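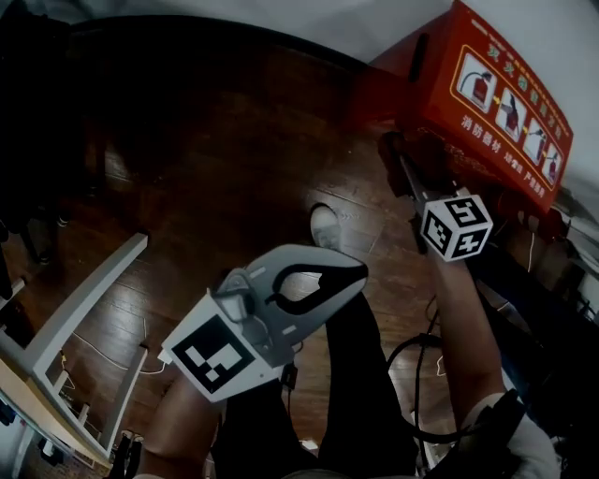

According to my sister-in-law, a town that needs a slogan has already lost the argument. She said it with her coat on, halfway out of the meeting, and she took the good cookies with her.

The rest of us stayed. Desville had 300 dollars left over from the flood fund and a sign out on the county road that said WELCOME TO DES, the other half having gone into the creek one January. Virard, across the valley, had "Gateway to the Valley." Nurkik had "The Real Gateway to the Valley." We had put a suggestion box in the feed store and gotten 229 slips back, most of them in the same handwriting.

The mayor read them aloud. "Desville: Why Not." "Desville: Almost Virard." One slip was a grocery list, and it got two votes.

By nine o'clock we were down to a final pair. The first was "Desville: A Place to Be," which the dentist objected to on the grounds that it was true of anywhere. The second was "Desville: Slow Down," which was already on a sign, and which people had been ignoring for years.

Somebody asked what 300 dollars would buy. The mayor had called the sign shop in Varma, and it would buy 74 letters, installed, or a new post and no letters at all. The old post had a lean on it you could hang laundry from.

We voted for the post.

It went up in the spring, very straight, with the old board bolted back on. People driving through now slow down to read it and then pull in at the diner to ask what Des is. The waitress tells them it's a kind of pie. She sells a slice of it, peach mostly, for a dollar more than the others.

My sister-in-law has asked for the recipe.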